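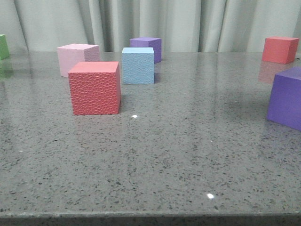 Bingate cube set, collection notes
April 22, 2022

Target for the set is still 2,000 episodes. Total at close today: 52 short of where I said we'd be when I made the plan in November. November me was an optimist and did not have to reset any cubes.

Layouts. The sampler script wants cubes spread over the whole counter, including right out to the sides, so some starts have a cube half out of the fixed camera's view. I used to nudge those back in. Stopped doing it this morning. If the policy only ever sees tidy tables it will go to pieces at Bakness, where tidiness is more of a rumor. Leave them where the script puts them, and please log the layout number before you touch anything.

Reflections. The polished counter gives every cube a smeary twin underneath, and the overhead light adds a couple of white glare spots up front. Ama (the segmenter, v3) thinks the smear under green is more green. It drew one very tall cube and gave it a confidence score I'd be embarrassed to put on my own name. Options:
- matte mat over the counter, throws out everything shot so far
- polarizer on the fixed camera, have not priced it
- label the reflections as their own class and let Ama sulk
Going with the last one for now. Relabeling 5 layouts on Monday to see if it helps before I commit anybody's week to it.

Colors. "Pick up the red cube" is a bad instruction when there are two reds on the table. Same trouble with the purples. New wording for the prompts: "bumpy red" and "smooth red", then "front purple" and "back purple" depending on the layout. Yes, front and back get swapped if someone rotates the layout. Don't rotate the layout.

Texture. Open question whether the pebbled grain makes any difference to the grasp or only to the vision side. Want a batch with bumpy red and smooth red trading places, everything else held still. Put it in the queue as Somboon run 3, behind the stacking runs.

Occlusion. Good supply of starts with one cube parked partly behind another. Blue in front of purple is the one I'd like more of, the segmenter keeps trimming the purple down to a sliver and calling it done.

Curtain: leave it closed. If you must open it, write it down, and start a new session folder.

Disk on the logging machine is filling up again. Copied today's session over to the Bingate share, checksums not run yet.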